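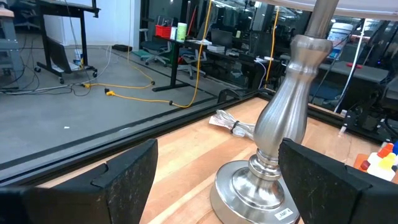

Member Profile: Kerubo Khaemba, Mutiso Furniture Works

Each quarter the Association introduces one of its members to the wider readership. The member selected for this issue is Kerubo Khaemba, owner of Mutiso Furniture Works and a member in good standing for five years.

Ms. Khaemba trained as a bookkeeper and came to woodworking through an evening course in chair making. Her instructor, Oduor Lukumay, later hired her as an assistant in his repair shop, where she learned to reglue joints, cut replacement spindles and match old finishes. She opened her own shop at the age of 30, with a secondhand band saw and two workbenches that remain in daily use.
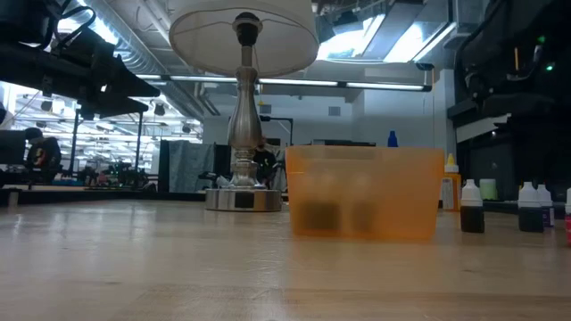 The business now produces dining chairs, stools and small cabinets, mostly in ash and cherry. Orders are taken directly from households, and the waiting period at present is roughly two months. Ms. Khaemba prefers to meet each customer before drawing anything. "People bring me a picture of a chair, and then they sit down and we find out what height they need," she said. "The picture usually goes back in the bag."

Her best-known design is the Sonetti stool, a three-legged piece with a shallow carved seat. It was first made for Yanling Xue, a cellist who wanted something firm to practice on – and who has since ordered another for her teaching studio. The seat is shaped by hand with a scorp and a travisher and finished with oil and wax.

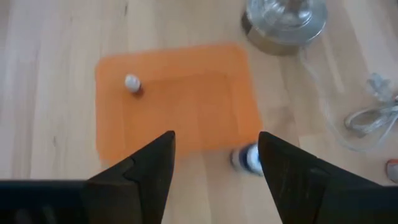
Ms. Khaemba has served the Association as a judge at the spring student show and as a mentor in the apprentice program. Her current apprentice, Kibet Mosoti, is completing a blanket chest with hand-cut dovetails, to be entered in the members' exhibition in August.

Asked what she would like to make next, Ms. Khaemba mentioned a settee, which she has drawn several times and has yet to begin.

Members wishing to visit the shop are asked to arrange a time in advance through Lilian Masanja at the Association office. Visits are limited to small groups, and closed-toe shoes are required on the shop floor.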